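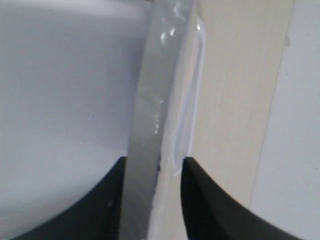
플로른스카 생활도서관 공식 계정입니다. 2025년 6월 4일부터 적용되는 대출·반납 규정 개정 내용을 연속 게시물로 안내드립니다. 이용에 참고하여 주시기 바랍니다.

먼저 개정 경위를 말씀드립니다. 본 도서관은 지난 3월 이용자 의견 조사를 실시하였으며, 모두 756건의 응답이 접수되었습니다. 참여해 주신 모든 분께 감사드립니다. 가장 많은 의견이 제출된 항목은 대출 기간이었고, 예약 도서의 보관 기한과 상호대차 처리 절차가 그 뒤를 이었습니다.

대출 기간은 현행 2주를 유지합니다. 다만 연장 신청 횟수를 1회에서 2회로 확대합니다. 연장은 반납 예정일 전날까지 누리집 또는 종합자료실 안내대에서 신청하실 수 있으며, 다른 이용자의 예약이 등록된 도서는 연장 대상에서 제외됩니다.

예약 도서의 보관 기한은 도착 알림 발송일 다음 날부터 3일입니다. 휴관일은 이 기간에 산입하지 않습니다. 기한 내에 수령하지 않으신 도서는 다음 순번 예약자에게 자동으로 배정되며, 별도의 취소 알림은 발송되지 않습니다. 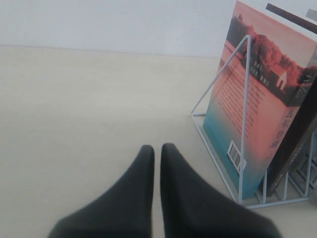
아울러 예약 순번은 누리집 '내 서재' 메뉴에서 확인하실 수 있습니다. 전화로는 개인정보 보호를 위하여 순번을 안내해 드리지 않습니다. 가족의 예약 도서를 대신 수령하실 경우에는 예약자 본인의 회원증과 방문하신 분의 신분증을 함께 지참하여 주십시오.

상호대차 관련 안내입니다. 조사우 분관과 하 분관 사이의 도서 이동은 월요일을 제외한 평일에 이루어집니다. 오탄세 분관은 서고 정비가 완료될 때까지 신청 접수를 중단하며, 재개 일정은 확정되는 대로 본 계정에 게시하겠습니다. 이미 접수된 신청 건은 종전 절차에 따라 처리됩니다.

연체 규정도 일부 조정됩니다. 연체 일수만큼 대출이 정지되는 원칙은 동일하나, 부록 자료가 누락된 상태로 반납된 경우에는 해당 부록이 회수될 때까지 반납이 완료되지 않은 것으로 처리합니다. 반납 전에 음반, 지도, 별책의 포함 여부를 확인하여 주시기 바랍니다.

자료를 분실하거나 훼손하신 경우에는 동일한 도서로 변상하는 것을 원칙으로 합니다. 절판 등으로 구입이 불가능한 도서는 담당 사서가 지정하는 유사 자료로 대체할 수 있습니다. 물에 젖은 도서는 임의로 말리거나 접착테이프로 보수하지 마시고 그대로 안내대에 제출하여 주십시오.

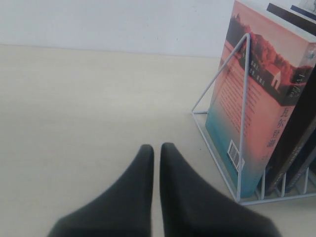

자료 기증

개인 소장 도서의 기증은 종합자료실에서 상시 접수합니다. 지난 회기에 기증받은 도서 가운데 167권이 심의를 거쳐 장서로 등록되었습니다. 등록된 도서에는 기증 표시가 부착되며, 기증자께서 원하지 않으시는 경우 성명은 기재하지 않습니다.

다음 자료는 기증 대상에서 제외됩니다. 발행 후 5년이 경과한 수험서, 낙장이나 필기가 있는 도서, 전집류의 일부, 개인이 복제한 영상 및 음향 자료입니다. 향토자료와 지역 간행물은 발행 연도와 관계없이 접수하고 있으니 소장하신 분께서는 사전에 문의하여 주시기 바랍니다.

기증하신 도서는 반환되지 않으며, 장서로 등록되지 않은 도서는 관내 교환 서가에 비치되거나 협력 기관에 전달될 수 있습니다. 수량이 많은 경우에는 방문 전에 도서 목록을 제출해 주시면 접수 가능 여부를 회신해 드립니다.

개정 규정 전문은 누리집 공지사항과 각 분관 게시판에서 열람하실 수 있습니다. 본 게시물의 댓글로는 개별 대출 내역에 관한 문의에 답변드리지 않으니, 해당 문의는 누리집 일대일 문의 창구를 이용하여 주시기 바랍니다.

플로른스카 생활도서관 자료운영과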